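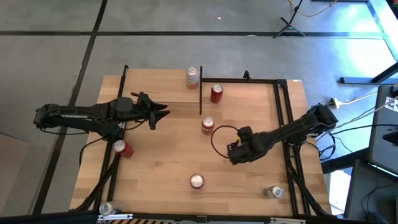
Our town finally has a refill shop, and I have been there three times already! Pirnwood opened in September in the old shoe repair place on the corner, and it sells dish soap, shampoo, laundry powder, oats, rice and a frankly silly number of teas out of big dispensers. You bring your own jars, you weigh them at the door, you fill up and you pay for what went in.

I'd been reading about shops like this for years and grumbling that we'd never get one. Then Yến Trình (the owner, and the most patient person alive, I watched her explain the scale to 3 people in a row) signed the lease, and now I have a cupboard full of old pasta sauce jars with masking tape labels.

My first trip was a bit of a mess. I brought a jar with a neck too narrow for the lentils and spilled a good handful on the floor. Bring the wide ones! I also filled a 400 gram jar with cinnamon, so if anyone nearby needs cinnamon, write to me.

The shampoo took some getting used to — it hardly foams — but by the second week my hair was fine with it. 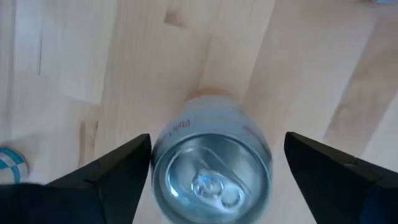
Is it more expensive than the supermarket? Depends on what you buy: the oats and rice cost me a little less, the soap a little more, and around 300 grams of loose tea was a real bargain.

Wellington Prado from the bike co-op is trying to get a jar swap going on the shelf by the door. I've got 14 to give away, mostly with lids. Next on my list is the vinegar, once I find a bottle that doesn't leak in my bag.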